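纺织品整理与家庭收纳（选修）
第四讲讲义：叠、卷、挂，以及为什么抽屉总是关不上
2024年9月

课前说明

上一讲的作业交上来以后，我发现大家对“折叠”这个动作普遍抱有一种过分的信心。有同学写道：“叠衣服不需要学。”他附上的毛衣照片已经替我作了批改。所以本讲从头讲起，已经会的同学可以趁机休息，但请不要趴在样布上休息，样布下午还要给二班用。

本讲对应教材第四章，教材里关于樟脑丸的两页可以跳过，那是上一版留下来的，编者大概舍不得删。

一、织物为什么会起皱

皱褶是纤维在受压、受潮、受热时挪了位置，之后没有回去。棉和亚麻的纤维之间靠氢键维持形状，水汽一进来，氢键松开，纤维移位；水汽一走，氢键在新位置上重新搭好，皱褶就定下来了。熨斗利用的是同一个过程，区别在于方向由你决定。

羊毛的情况好得多。羊毛纤维本身卷曲，弹性恢复率高，挂一夜能自己缓过来大半。涤纶更省心，但涤纶一旦在高温下压出死褶，就会记一辈子。百褶裙的褶子就是这么做出来的，你那件在烘干机里忘了一晚上的衬衫也是。

需要记住的词：回潮率、弹性恢复率、玻璃化温度。期末会考，往年最常见的错误是把第三个写成跟窗户有关的东西。

二、叠、卷、挂怎么选

判断的依据有两条：织物的重量，织物的弹性。

重而有弹性的，叠。典型的是粗针毛衣。挂起来以后，衣服自身的重量会把肩部拉长，衣架再顶出两个小角，穿上去像准备起飞。

轻而易皱的，挂。衬衫、真丝上衣、薄亚麻裤都属于这一类。衣架的肩宽要比衣服的肩缝略窄，窄多少教材没说，我的经验是一指。

轻而不怕皱的，卷。T恤、运动裤、袜子。卷的好处是受力均匀，没有硬折线；坏处是卷得不紧会自己散开，卷得太紧又会在领口留下一圈波纹。

牛仔裤不在上述三类之内，它怎么放都行。

关于克重：每平方米400克以上的面料，本课一律按“重”处理。有同学问399克怎么办，请按常识处理。

三、抽屉的算术

抽屉关不上，多数时候要怪高度，平面尺寸很少有问题。大家往往先量抽屉的长和宽，再把衣服一层层摞上去，摞到最后用手掌压住，趁衣服没反应过来赶紧推进去。下次拉开时，最上面那件已经卡在柜体横梁后面了。

竖放能解决大部分问题。把衣服叠成能自己站住的长方块，折边朝上，一件挨一件排开。块的高度取抽屉内高减去两厘米，这两厘米留给你的手。

课堂练习用的是Maseck的浅抽屉，内宽374毫米。请先算出能竖放几件中等厚度的T恤，再动手去放。两个数字对不上是正常的，请在练习纸上写明差了几件，以及你打算怪谁。

如果家里用的是Findow的分隔板，注意分隔板本身也占宽度。去年有一组算出来刚好放满，一条缝都不剩，结果忘了减四块隔板。

四、一件T恤的标准叠法

1. 正面朝下铺平，用手掌从中间向两侧抹。不要拎着下摆抖，抖只对晾衣绳有用。
2. 左侧连同袖子向中线折，折线取在领口与肩端的中点。
3. 袖子回折，与外侧边对齐。
4. 右侧同样处理。此时应得到一个长条，上下同宽。上宽下窄的，请回到第2步。 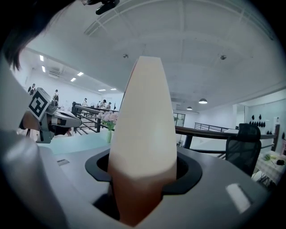
5. 下摆向上折，停在领口下方两指处。
6. 再对折一次或折成三折，视抽屉高度而定。
7. 让它自己站着，数到五。倒了就说明第1步的空气没有抹干净。

第7步常有人用手扶着数到五，这不算。

五、床笠

我知道大家是为了这一节来的。

床笠难叠，原因在于它没有平面：四个角是缝死的立体角，四周有松紧带，铺在哪里都是一副要合拢的样子。正确的思路是先把四个角套成一个角，再当普通长方形来叠。

双手各伸进短边的两个角里，把右手的角翻套在左手的角外面；再顺着边摸到下面的角，依次套进去。四角套齐以后放到桌上，把有松紧带的两条边折进里面，整理出一个直角的长方形，之后横竖各折三折。

套角这一步靠手感，看书没有用。学不会也不扣分，我家里的床笠有一半是团起来塞在柜子最里面的。

六、季节性收纳

换季入箱之前必须洗净晾透。留在领口和袖口的皮脂会慢慢氧化，明年拿出来就是一圈黄，洗衣液的广告词对它不起作用。蛀虫偏爱沾过汗和食物的羊毛，所以那件“只穿过一次，没必要洗”的毛衣，是它们的首选。

真空压缩袋可以用于涤纶棉被，羽绒制品最多压一个季度，羊毛大衣不要压。Clireo的阀门袋容量标称为1,675升的整套装，我们库房里有一套，愿意做长期对比的小组可以登记借用，归还时请把袋子里的东西也拿走。

箱外贴标签，写内容和日期。请不要写“杂物”，写了“杂物”的箱子一般要到搬家时才会再打开。

七、作业

1. 选家中一个抽屉，按第三节的方法重新排列，写一篇短报告，篇幅最多3,000字。往年没有人接近过这个上限，我只是写在这里。
2. 比较一件棉T恤和一件涤纶T恤卷放七天后的皱褶情况，自拟评分标准，并说明标准是实验前定的还是实验后定的。
3. 选做：阅读Athanasiadis衣柜说明书中关于承重的部分，指出挂杆满载时应先加固哪里。说明书放在资料室第二层架子上，只有一份，请勿折角。

作业十月第一次课上交。下一讲讲毛巾，请自带一条，干净的。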